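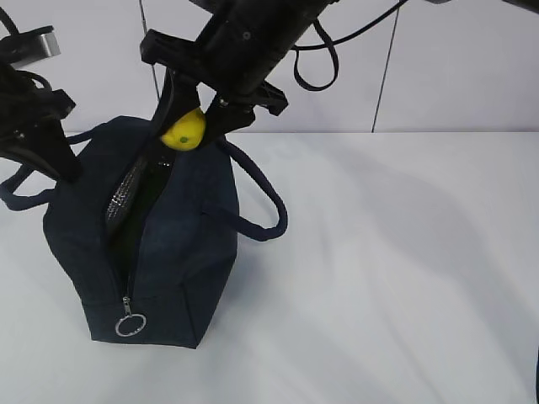
4. Trying the long fingers on the bag task

1. Load the Skistura profile on both arms and set the grip force to 58. I started at 200 once and really wouldn't!

2. Unzip the bag and spread the top open before you press Run.

3. Send the right gripper in with the yellow lemon, fingers down. 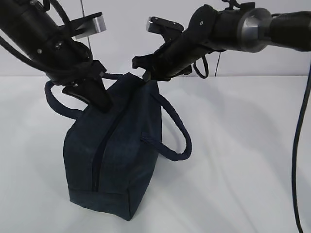
4. Now do the top edge with both grippers, left one first (I like to jog the right one in slowly by hand).

Note: run the same steps with the Prindex fingers and save each log separately, or you'll be muddling them for days like I was.

Caution: keep the rope handles clear of the wrist cables.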